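Zandisik opened its handling lab to visitors in June, with two hours of demonstrations of a bin-picking cell the company has been developing for small parts warehouses. Twenty-six people attended, most of them from packaging and distribution firms in the region.

The cell uses a single arm with a parallel gripper and a small camera mounted at the wrist. Parts are lifted from a plastic bin, checked for orientation and set down in a tray. Madhu Kaushik, who leads the controls group, ran the first session and kept the arm at reduced speed so that visitors could follow each stage of the approach.

Kaushik said the finger pads were the item changed most often during development. The current set is flat and rectangular, and swaps out with a hex key in a few minutes. Earlier pads had a moulded grip pattern, which held cartons well but marked softer packaging. The flat pads need a slightly higher closing force – the controller sets it from a table for each product.

Visitors were invited to the bench between runs to put questions to the staff. Several asked how the system copes with parts resting against the side of the bin, where there is little room for a finger to enter. Kaushik said the planner tries a rotated grasp first and, failing that, nudges the part toward the centre.
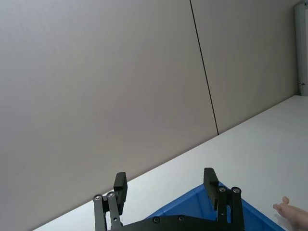
## Trial results

Selorm Asante presented figures from an in-house trial of 1000 picks. The cell completed all but 29 without help. Most of the failures involved clear plastic bags, which the wrist camera does not read reliably under overhead lighting. A diffuser was added late in the trial, and Asante said a second run was needed before any claim could be made for it.

Cycle time was not presented. Asked about it, Asante said the present software pauses before each grasp to log data, and that a number recorded under those conditions would be of little use to a buyer.

## Second session

The afternoon group saw the same cell loaded with mixed stock supplied by Brallar, a distributor of plumbing fittings. Teresa Neves, Brallar's warehouse manager, brought about 100 items in unsorted lots, including elbows, valve caps and bagged washers. She said her main interest was in labour for the evening shift, when small orders are packed by hand.

Zandisik plans to install a cell at Brallar's site for an extended trial. Terms have not been settled. Neves said the floor space had been set aside and that guarding would be the first item to go in.

A further open session is planned once the second in-house run is finished. Places can be requested through the Zandisik front office.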